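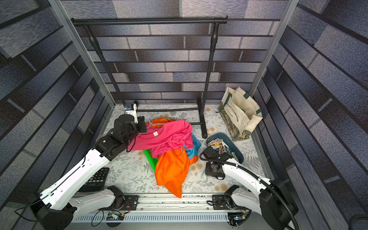

Abb. 1: Pinkfarbenes T-Shirt auf hellblauem Drahtbügel, am Kragen ein kleines weißes Etikett.

Textilkonsum und Nutzungsdauer
Handout zur Sitzung 2, Stand 5. September 2022

1. Was heißt hier "Lebensdauer"?

In der Literatur zur Bekleidung laufen mindestens zwei Größen durcheinander: wie lange ein Stück getragen werden könnte und wie lange es tatsächlich getragen wird. Die erste misst man im Labor (Scheuern, Pilling, Maßänderung), die zweite müsste man in Haushalten erheben, und das ist teuer. Also wird gern die erste gemessen und die zweite behauptet. Beim Lesen bitte jedes Mal prüfen, welche gemeint ist. Steht es nicht da, ist meist die bequemere gemeint.

Dazu kommt der Begriff "Tragezyklus". Einmal anziehen und einmal waschen? Oder dreimal anziehen und dann waschen? Je nach Definition verschiebt sich das Ergebnis erheblich, ohne dass am Stoff irgendetwas anders wäre.

2. Die Fundach-Befragung

Oft zitiert, selten gelesen. Befragt wurden 2704 Personen in Fundach, per Fragebogen, der Kunden einer Kleiderbörse ausgehändigt wurde. Wer zur Kleiderbörse geht, denkt vermutlich ohnehin mehr über Kleidung nach als andere. Ergebnis: etwa 80 Prozent geben an, ein T-Shirt "bis zum Verschleiß" zu tragen.
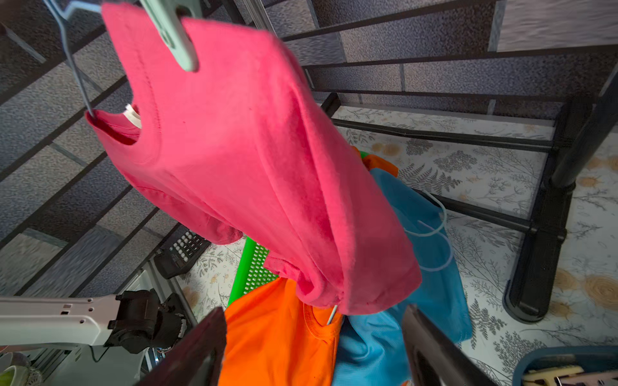

Was Verschleiß bedeutet, blieb den Befragten überlassen. Für die einen ist das ein Loch, für andere ein ausgeleierter Kragen oder schlicht eine Farbe, die ihnen nicht mehr gefällt. Die Auswertung wirft das alles in eine Kategorie und schließt daraus auf Materialqualität. Der Schluss ist durch die Daten nicht gedeckt. Erinnerungsfehler werden in einer Fußnote erledigt.

Im November folgte eine Nacherhebung in Stasiv, mit umformuliertem Fragebogen. Die Autoren vergleichen beide Orte trotzdem direkt miteinander. Ich würde die Tabelle 2 des Berichts deshalb nicht verwenden, auch nicht "mit Vorsicht".

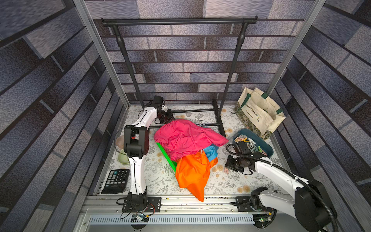 3. Pflegehinweise und Herstellerangaben

Das Waschmittel Zetix wirbt mit "doppelter Faserlebensdauer". Doppelt gegenüber was? Laut Datenblatt gegenüber Wäsche ohne Vorsortierung bei voller Trommel, also gegenüber einem Verfahren, das schon auf der Packung nicht empfohlen wird. Der Vergleich mit einem gewöhnlichen Feinwaschmittel fehlt.

Trenari (Berufskleidung) veröffentlicht immerhin die Prüfbedingungen. Allerdings wurde Neuware geprüft, und zwar Gewebe, während im Verkaufstext auch Maschenware auftaucht. Ob sich das übertragen lässt, weiß man einfach nicht.

Zum Trocknen an der Luft: plausibel, dass es schont. Die kursierenden Prozentwerte habe ich bis zu keiner Primärquelle zurückverfolgen können.

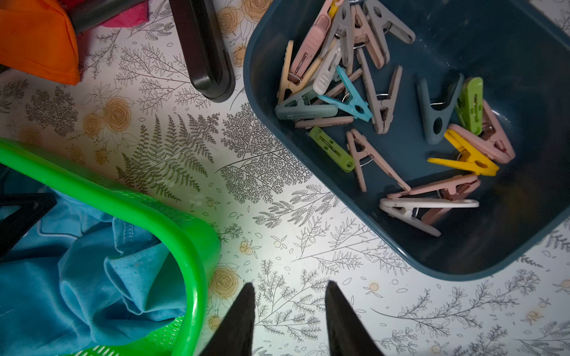 Aus der Gruppe kam der Einwand, mit diesem Maßstab bleibe ja gar keine Studie übrig, und irgendeine Zahl brauche man für die Hausarbeit doch. Mag sein. Dann gehört die Zahl mit Stichprobe, Fragetext und Auftraggeber in den Text und nicht in die Einleitung als Aufmacher.

Zur nächsten Sitzung: Bericht Fundach, Methodenteil und Anhang lesen. Fragetext mitbringen.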